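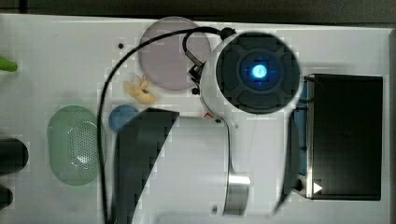

## Unit 6: Preparing the work table

Notes by Irena Nowicki, room 318

A table top is a surface where people put tools, paper and sometimes food. In this unit we learn how to prepare it before the work starts.

1. Remove all loose items and put them on the shelf.
2. Wipe from the far side toward yourself, in straight lines.
3. Clean along the rim with a folded cloth. Dust stays there very easily.
4. Let the surface dry. Do not put paper on it before.

On a white top the small marks are easy to see, but glare can hide them, so look also from the side.

**For next time:** read the page on cloths and write 100 words about the table you use at home. Please give it to Mr. Lawal.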